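3. Cómo recogimos los ejemplos

Imprimir | Enviar por correo electrónico

Voy a contar esta parte con bastante detalle, porque en los artículos que leí antes de empezar casi siempre venía despachada en un párrafo, y luego me tocó a mí descubrir por las malas todo lo que faltaba. Si alguien quiere repetir el trabajo con telas, ¡que al menos se ahorre mis primeras semanas!

La tarea es doblar y desdoblar paños con dos brazos, y el conjunto de ejemplos (lo llamamos Plelis) está hecho entero por teleoperación. Es decir, una persona mueve unos mandos, los brazos la siguen y el sistema guarda las posiciones de las articulaciones, la apertura de las pinzas y el vídeo. Nada de simulación. Lo intentamos con simulación en diciembre, con mucha ilusión, y las telas nos salían como láminas de goma – bonitas de ver, pero inservibles para aprender a agarrar un pliegue.

Al final reunimos 801 episodios válidos. Participaron cuatro operadores, entre ellos Balakrishnan Kurian y yo misma, y cada sesión tenía como máximo 35 episodios. Lo del máximo lo pusimos después de mirar las trayectorias de las primeras tandas: al final de una sesión larga yo, por ejemplo, empezaba a soltar la tela antes de tiempo y a corregir con tironcitos, y el modelo aprendía los tironcitos con un entusiasmo admirable. Los episodios de aquellas tandas los descartamos todos.

3.1. El puesto de trabajo

Trabajamos sobre un tablero blanco cerrado con paredes gris claro, y los dos brazos van fijados a un mismo raíl de aluminio en el borde delantero (figura 2). Las paredes lisas las defiendo mucho. En nuestro montaje anterior, Stilside, el fondo era el laboratorio tal cual, con gente que pasaba y una ventana, y la política se despistaba en cuanto cambiaba la luz de la tarde. La cámara que usamos aquí es fija y no se toca entre sesiones; si alguien la mueve, se recalibra y se abre un bloque nuevo de datos.
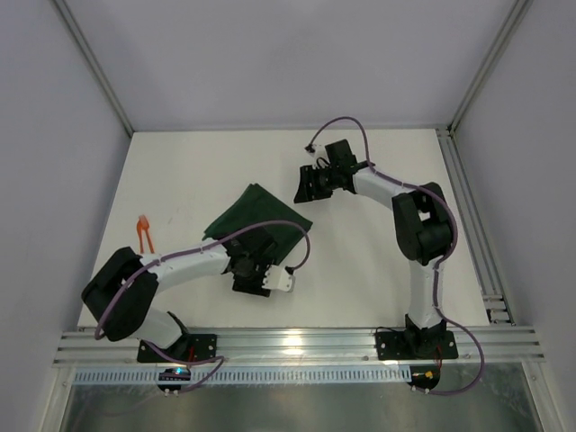
Vol. 46, núm. 4

Figura 2. Puesto bimanual con un paño verde oscuro doblado. La pinza izquierda se apoya sobre la tela; la derecha está abierta, separada de ella.

La situación de la figura 2 me interesa por una razón muy concreta: los dos brazos están en papeles distintos. En Plelis etiquetamos por separado lo que hace cada uno (contacto con la tela, aproximación, espera), y eso nos permite preguntar después si el modelo falla al agarrar o al coordinarse. Al principio teníamos una sola etiqueta para los dos y era un lío tremendo, porque un «contacto» podía querer decir cualquier cosa.

3.2. Estado inicial de la tela

Aquí metimos la pata durante bastante tiempo. Cada operador dejaba el paño «al azar», y resulta que el azar de una persona es muy poco variado: yo lo dejaba casi siempre en el centro y Balakrishnan tiraba siempre a dejar una punta hacia su lado. Ahora el programa de grabación, Etim, muestra antes de cada episodio una posición aproximada y un tipo de pliegue, y el operador coloca la tela lo más parecida posible. No hace falta clavarlo. Nos conformamos con que la silueta ocupe más o menos la misma zona, y los paños oscuros ayudan mucho en esto porque contrastan bien con el tablero.

3.3. Qué se guarda y qué se tira

Guardamos también los episodios con error, siempre que el operador consiga recuperarse. Al quitarlos, en una prueba temprana, el modelo se quedaba parado delante de una esquina que se le había escapado – nunca había visto a nadie volver a por ella. En cambio tiramos los episodios con saltos en la señal de los mandos y los que se interrumpen a mitad de un pliegue.

La revisión la hacemos con Zileo, un visor casero que pone el vídeo junto a las curvas de las pinzas. Es lento y bastante feo, pero quien graba un episodio no puede ser quien lo aprueba, y esa regla no nos la hemos saltado. Los desacuerdos entre revisores quedan anotados en el propio fichero; en la sección 4 entreno con ellos y sin ellos.

Compartir (35) | Comentarios (4)

Contacto | Aviso de copyright | Volver arriba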